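Looking after wooden boards (and what I got wrong for years)

June 2025

I used to kill a chopping board every couple of years. Split down the middle, warped like a crisp, or just so grey and furry I was ashamed to put cheese on it. Then we moved to Foltwood, the kitchen had one tiny drawer and no room for spares, and I finally had to learn how to keep the one board going. That was 13 years ago and it's still here, so I must be doing something right!

First off, water. It's all about water. Wash your board quickly with hot soapy water, BOTH sides, even if you only cut on one, and dry it straight away with a tea towel. If only one side gets wet, that side swells and the other doesn't and you get a rocking board. Then stand it on its edge to finish drying. I lean mine against the bread bin. Flat on the worktop is no good, and the dishwasher is a crime (my son has been told).

Smells next. For onion and garlic I sprinkle on coarse salt, cut a lemon in half and scrub in circles with the cut side. Leave it five minutes, scrape off the grubby salt, rinse, dry. Beetroot stains fade a bit with the same treatment but mostly you just live with them. I've got a pink patch shaped like Ireland and I'm quite fond of it.

Oiling. You want food-grade mineral oil, the sort sold for boards. Please don't use olive or sunflower, I did that for ages and the thing went sticky and smelled like an old chip pan. Warm the bottle in a mug of hot water, pour on more than feels sensible, rub it in with an old T-shirt (ends too, the ends drink the most) and leave it overnight. Wipe off what's left in the morning. A new board gets this three or four times in the first fortnight, after that once a month or whenever it looks thirsty. If you flick water on it and the drops sink in instead of sitting up, it's thirsty.

If yours has gone furry, sand it. 120 grit, then 180, then 240, always with the grain. Now the trick I wish I'd known: between the last two grits, wipe it with a damp cloth and let it dry completely. The fibres stand up, you sand them off, and they don't come back the first time you wash it. I did my mum's old board like this in May and she thought I'd bought her a new one.

Warped boards can sometimes be saved. Lay a damp cloth on a flat surface, put the board on it hollow side down, and put something heavy on top. I use the big casserole with 6 tins of tomatoes in it. Give it a day, check, then another day if it needs it, and let it dry slowly on its edge, well away from the radiator. A small split I'd glue with a waterproof, food-safe wood glue and clamp overnight. A big one, or anything with black mould down in the crack, goes to the shed and gets a second life under paint tins.

Last thing, stop it sliding about. A damp dishcloth underneath does it, or a square of that rubbery drawer liner. Little screw-on rubber feet are lovely but then you can't flip the board, and I like to keep one side for fruit (nobody wants garlicky melon).

Let me know how you get on, I love hearing about rescued boards.
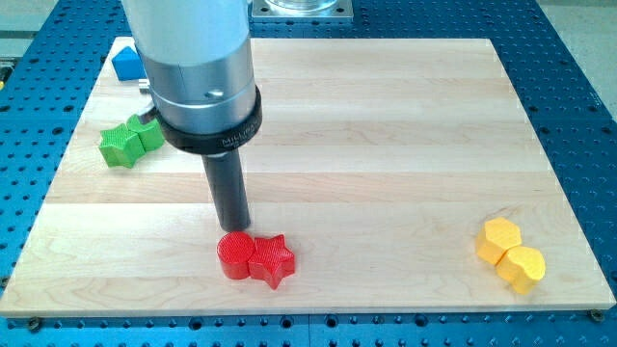

Ottó Kocsis: I'd add a bit of beeswax to the oil, one part wax to four of oil, melted together in a jar standing in a pan of hot water. It goes on like shoe polish and mine stays water-shy nearly twice as long. Do you think the damp cloth method would work on a round board? Mine has lifted on one side only.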